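Tostik Tabletop Arm – Open Day Notes and Product Page

Sold and serviced by Gruber, Trurbridge showroom

I've been selling arms for long enough to know that spec tables put people to sleep, so when we got the Tostik in I asked if we could run an open day for it in October and write the page up from that. So this is me, chatting away, with the numbers tucked in where they belong!

We had 26 people through the door, in two groups, and I did the talking while Ottilie Tanner ran the arm from the laptop. The job was a snack table: a bottle of orange drink, a pink plate with a couple of blocks on it, and the arm coming in from the side. People always want to see it weld something or stack pallets, but a soft plastic bottle tells you a lot more about a gripper (squeeze too hard and everybody hears it).

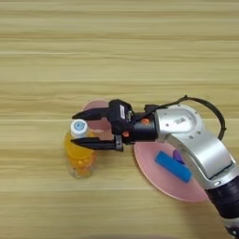
What you get with the arm

The standard kit is the arm, the two-finger gripper, the control box, the power lead and a bench clamp. The fingers are the long tapered kind, and I like them a lot for table work because you can get in next to things without knocking over the neighbors. They come off with a hex key if you want to swap them. We stock the short flat ones too, but you'd have to order those separately.

Setup took Ottilie 20 minutes that morning, and that was with me asking her questions the whole time. Clamp it down, plug it in, let it find its home position, then load your saved points. If you've never touched an arm before, give yourself an afternoon and a pot of coffee.

The plate was the part the first group got into. A lady from a packing shop over in Breditz wanted to know how close the fingers could come to a dish without catching the rim, so we spent a good while just on that – lowering, stopping, going again.
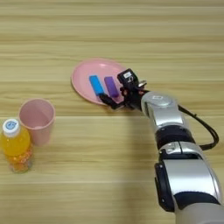
You can set a floor height in the software, and I'd tell anyone to do that before anything else. It's one box on the first settings page. Type in your table height, add a little for whatever you've got lying on it, and the arm won't go lower than that even if you drag a point too far down. I forgot it once on my own bench and I have the scratch to prove it!

Speed is a slider. We kept it low for visitors, partly for safety and partly because people like to follow what's going on. On a real job you'd run it quicker, but please walk through the whole routine slowly first. Samuele Russo does our installs and he'll do that walk-through with you if you take the setup package, which covers 2 visits.

A few people asked about pouring. Holding a bottle over a cup is no problem for this arm. Pouring neatly is a programming question, and it depends on the bottle, how full it is and how patient you are. I'd call it a fun weekend project, and I wouldn't buy the arm for that alone.
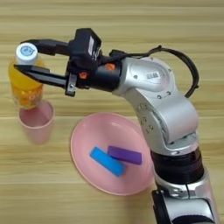 4 min read

Okay, cables. This came up in both groups. The cable on this model runs on the outside of the arm with some slack in it, so the wrist has room to turn. Some folks love that (you can see it, you can replace it) and some folks would like it hidden away inside. I'm in the first camp. Just don't zip-tie it tight to the arm, please. Leave the loop alone and keep mugs, sleeves and long hair out of its way.

The gripper force has 14 steps. For a plastic drink bottle I'd start at the bottom and go up one at a time until it stops slipping, then add one more for luck. Foam and toy blocks want even less. Write down the number that works, since the software won't remember it for you unless you save it with the routine. I've asked Tostik to change that and they say it's on the list.

Delivery is from the Trurbridge warehouse, and we'll take the packaging away if you ask. Spare fingers and cables are kept on the shelf, so you won't be stuck waiting on a boat.

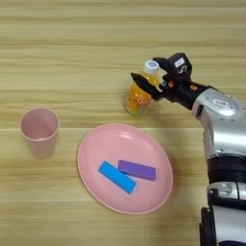

Samuele Russo: One thing to add for anyone ordering – measure how deep your bench is before you book me. The clamp needs a solid edge, and a lip underneath will stop it seating right. If you're not sure, send a picture of the underside and I'll tell you if you need the bolt-down plate.

Good point, and the bolt-down plate is the same price as the clamp if you swap it when you order. Put "plate mount" in the notes box at checkout and we'll pack that one for you.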